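Reseña: medidor de consumo eléctrico Wesard, dos meses de uso en casa

Publicado el 16/8/24 por Aurora Henriques

En febrero cambié de tarifa eléctrica y pasé a una con precio por horas. La comercializadora da los datos de consumo con dos días de retraso y solo por tramos de una hora, lo cual sirve para comprobar la factura pero no para saber qué aparato está gastando. Por eso compré el medidor Wesard, que se instala en el cuadro general y envía las lecturas al teléfono.

El equipo viene en una caja pequeña con el módulo, 2 pinzas amperimétricas y un manual en cuatro idiomas. La traducción española es correcta, aunque el esquema de conexión está impreso demasiado pequeño. Me costó 58 euros con el envío incluido. La instalación la hizo un electricista aprovechando que venía a revisar el diferencial. El fabricante dice que puede montarlo el propio usuario, pero hay que abrir el cuadro y yo no lo recomiendo si no se tiene experiencia.

La configuración es sencilla. Se crea una cuenta, se conecta el módulo a la red wifi y se indica la potencia contratada. En mi caso falló el primer intento porque el router tenía unificadas las dos bandas y el aparato solo admite la de 2,4 GHz. El manual lo menciona en la última página.

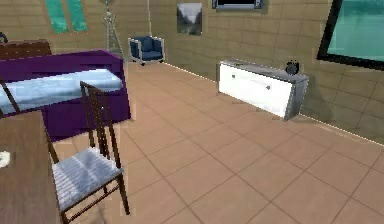 La aplicación muestra la potencia instantánea, el consumo del día y un histórico por semanas y meses. También permite introducir los precios de cada tramo horario y calcula el coste, sin impuestos ni término fijo. Yo habría preferido que importara los precios de forma automática, como hace el modelo de Pridulo, pero ese cuesta bastante más y obliga a pagar una suscripción al segundo año.

En cuanto a la precisión, comparé los totales diarios con los del contador y las diferencias fueron pequeñas. Con cargas muy bajas el resultado es peor. De madrugada, con la nevera parada, la lectura oscilaba sin motivo aparente y a veces bajaba a cero, cosa imposible con el router encendido.

Lo más útil ha sido localizar el consumo de fondo. Tenía 200 vatios permanentes que no sabía explicar. Fui bajando los automáticos uno a uno y una buena parte venía de un deshumidificador viejo y del termo, que llevaba el termostato demasiado alto. Después de los cambios el consumo de fondo se ha quedado en 50 vatios.

Las alertas funcionan a medias. Se puede fijar un límite de potencia y recibir un aviso al superarlo, pero llega tarde si el teléfono está en modo de ahorro. Escribí al servicio técnico y respondió Reginald Lyons al día siguiente, con instrucciones claras para cambiar los permisos. Mejoró algo, no del todo.

Tampoco me convence que los datos pasen siempre por el servidor de la empresa. Si se cae internet se pierde el registro de esas horas. La exportación a hoja de cálculo existe, pero hay que pedirla mes a mes.

A favor: precio, montaje compacto, lectura casi inmediata.
En contra: depende de la nube, alertas poco fiables, precios a mano.

Para una vivienda con tarifa por horas me parece una compra razonable. Quien tenga placas solares debería mirar antes la versión con medición bidireccional, que no he probado.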